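4. Fitting the holder plate to a ribbed wall

The Hullska plate is sold as suitable for "any metal wall". Treat that with some doubt. It sits well on ribbed sheet if the ribs are evenly spaced, and badly if they are not, so check before you drill anything.

1. Wipe down the ribs where the plate will go. Dust in the grooves does not matter. Grease on the faces does.

2. Hold the plate up and mark the fixing holes. Each one must land on the face of a rib, never over a groove.

3. Drill the marked points and fit the screws by hand. Stop when the plate no longer rocks.

CAUTION: The Dulo adhesive pads in the box are described as an alternative to screws. We would not hang anything heavier than a pencil from them on ribbed metal — too little of the pad touches the wall.

4. Leave the plate empty for 24 hours if you used the pads anyway. With screws you can load it straight away.

5. Start with your lightest tools and pull each one gently downwards. If the plate shifts, take everything off and go back to step 2.

NOTE: The stated limit is 8 kg. It does not say on what sort of wall, and we have kept well below it.

4.1 Choosing a slot 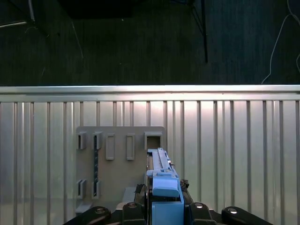
Photo: Joltance Workshop Guides, 11/05/2019

The brackets differ in size. Put wide tools in the wide open bracket at the right of the upper row and keep the small ones for narrow tools. A tool that has to be forced in will have to be forced out again, and that is what loosens the screws.

Check the fixings again after 2 weeks of use.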